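**Ticket 1627: Dridberg Inshore Rescue, donation total stuck**
Opened: 10 July 2026
Raised by: Octavio Urrego
Priority: High (his word)

The running total on our appeal page has said £2,874 since March. People have given money since March. I know this as I'm one of them, and so is my mother, who would like it reflected. The council looks at that page when it decides whether we deserve a grant for the second boat, and at present it suggests the town has gone off being rescued.

Tried so far: refreshing, a different browser, my phone, stern language.

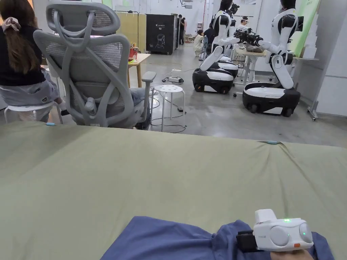
## First look

Payments are fine. The money reaches the Cedden account and the receipts go out. The total comes from Stindier, the add-on that draws the thermometer, and Stindier says everything is healthy. It would.

1. Cleared the page cache. No change.
2. Turned Stindier off and on. The thermometer came back upside down, still at £2,874.
3. Turned it upright again in settings.
4. Read the log. It asks for new gifts every 10 minutes and gets "access expired" every time, which it files under "information".

## Cause

The access key between Cedden and Stindier ran out in March. A warning was sent to the old secretary's address, which now forwards to itself.

## Fix

Made a new key, pasted it in, saved. Pasted it in again without the space at the end, saved. Asked for a full recount from the day the appeal opened.
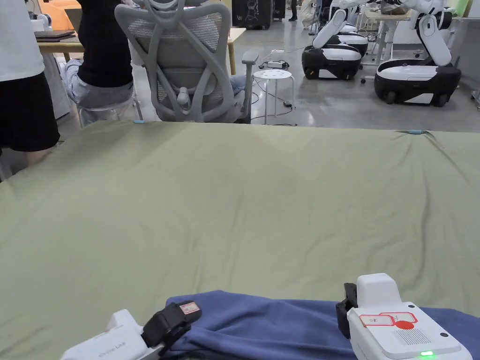 *Blue cloth on the olive-green sheet, clips along the far edge.*

## Recount

Ran cleanly apart from 7 gifts with no name attached. Stindier skips those unless "count anonymous" is ticked. Ticked it, ran it again, and the page now agrees with the Cedden statement to the penny.

**Reply from O. Urrego:** Working here, thank you. Mother has checked. Can the thermometer be blue instead of red? It looks as if we're overheating.

**Reply from support:** Colour is under Appearance, second tab. Warnings now go to the shared inbox. Please leave the ticket open until Monday's grant figures have gone in.

Status: waiting on customer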